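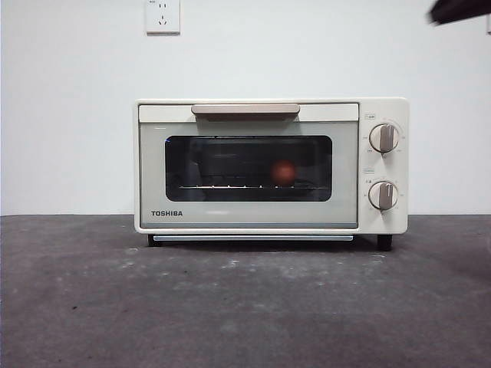

Fault reported
Cell: Olura two-arm bench cell, toaster oven task
Site: Hetier, Jorkon building
Opened: Tuesday, February 14, 2023
Priority: 2

The operator reports that the right arm stops short of the oven door handle and raises a position fault. The left arm completes its own moves without error. The fault has been recorded 4 times since the cell was restarted.

Checks carried out
The oven position was compared with the cell drawing, and the wrist cable on each arm was examined for strain. With both arms lowered over the work surface, the right gripper was brought down to the round orange item in front of the oven.
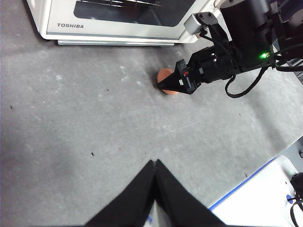 The reading at this point differed from the stored value by 2 mm, towards the wall. The same difference was found at the door handle – the error therefore lies in the arm reference and the oven need not be moved.

Action taken
The reference routine was run again on the right arm and the stored values were replaced. The previous values have been kept under the MacPherson service record. Gripper force and speed limits were left unchanged. 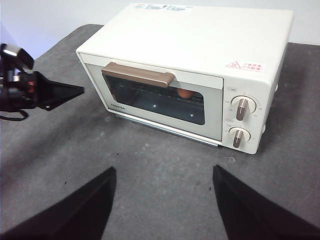 Toaster oven with the door closed and the orange item on the rack.

Status
Awaiting confirmation from the operator. Should the fault return, please reopen this ticket and attach the controller log. The next full calibration remains planned for July.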